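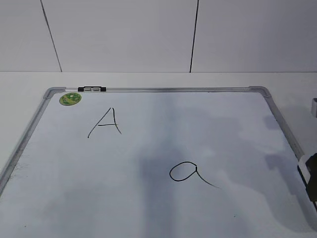 Letters gallery, Skerkgate room. Put together fast, 5 July 2021, between two other things. More pictures to come once Leif gets the cable back from wherever it went. Captions are typed up already so I'm leaving them in, you can match them later.

Quick background for anyone landing here from the Ullitz newsletter: we've been doing letters on whiteboards. Big ones, small ones, wobbly ones. Boards flat on the tables, not up on the wall. Easier on the shoulder, and you can get at the board from any side. Adults mostly, people who want their handwriting back or never had one they liked. January group started it, summer group carried on. Wenche Moen runs it, I just do the page.

## Up now

**A and a.** The one at the top. Capital up in the left part of the board, small one lower down and nearer the middle. Thin black marker.

Look at the tail on the small a. Long curvy thing going off down to the right, looks like it wants to be joined to something. Wenche likes a tail. I was taught to stop at the line so it bugs me a bit, but OK.

Capital is a different animal. Left leg longer than the right, crossbar poking out a little past the right stroke. Two slants and a bar, you'd think that would be the easy letter! Try it flat on a table and see.

Round green sticker near the corner, left of the A. Wenche, if you want these off the boards say so, otherwise they stay.

Smudges: yes. Grayish streaks all over, darkest down the center. That board needs the spray, a dry eraser just pushes it about. See the cleaning bit at the bottom.

## Captions waiting for pictures

**B, b.** Radomir Delić's pair. He does the capital in one go without lifting, top bowl always smaller. File is on the other card.

**Three goes at g.** Iker Bustamante, single-story g, hook g, then the one with the glasses shape that he copied out of a paperback. The third is the good one. Took him most of the session.

**The k argument.** Loop or no loop. Njål Aasen says loop, Wenche says whatever you can do twice in a row the same. Both versions on one board, a line drawn down between them.

**Row of o's.** Warm-up. Boring to look at, I'm putting it in anyway becuase people keep asking what the warm-up is. It's o's. Clockwise then the other way.

**Capital Q.** No two people agreed. Leif's looks like a 2, which is apparently how his grandmother wrote it.

**Names.** Everyone's first name at the end of the session, own board each. Njål's with the ring on the å very far up, practically in the next town. If you don't want your name on the page email me and I'll leave that one out.

**Marker tray.** Old Zellis pens, two of them dead. I know. New ones on order.

## The boards

People ask where they come from so: the older ones are from Dahlgren (Leif's uncle's shop, not Leif), aluminum frame, plastic corners. They're heavier than you expect. Carry them with two hands and keep your fingers off the writing side, skin grease shows up later as pale patches the ink won't stick to.

Put a board down on the table with some room in front of you for your forearm. If it hangs over the edge it tips when you lean on it. Ask Radomir.

Shadows are a pain on a flat board. Lamp on the left if you're right handed, other way round if not. We still haven't got this right, there are gray shadows over the right half of the board in the A picture and I gave up trying to lighten it.

## Cleaning

Same day if you can. Spray, wait a bit, soft cloth, then a dry cloth. Long wipes from top to bottom. Little circles in the middle give you a dirty patch in the middle.

No kitchen scrubbers. One board got that treatment in January and it's never been the same, ink sinks in and stays in. It's the practice board now, use it for o's.

Ghost letters from last time: go over them with fresh marker and wipe straight away. Works most times. Doesn't work on the red.

## Sending your own

Yes please. One letter or one pair per picture, cap and small together if you've got them. Shoot from a bit above, don't use the flash, it bounces straight off the surface and there's a white blob where your letter was. Don't clean the board up specially, streaks are fine, old ink is fine.

Say which hand. Say if you want your name under it. Resize before mailing, last time one message had 65 attachments at full size and the mailbox fell over.

Still missing: F, both kinds. J. Small r, which everybody hates. Anything after V really. Whole second half of the alphabet is thin. I've got six S's though so no more S for now, thanks.

Next update when the cable turns up. Leif, it's the short gray one, look in the drawer under the kettle.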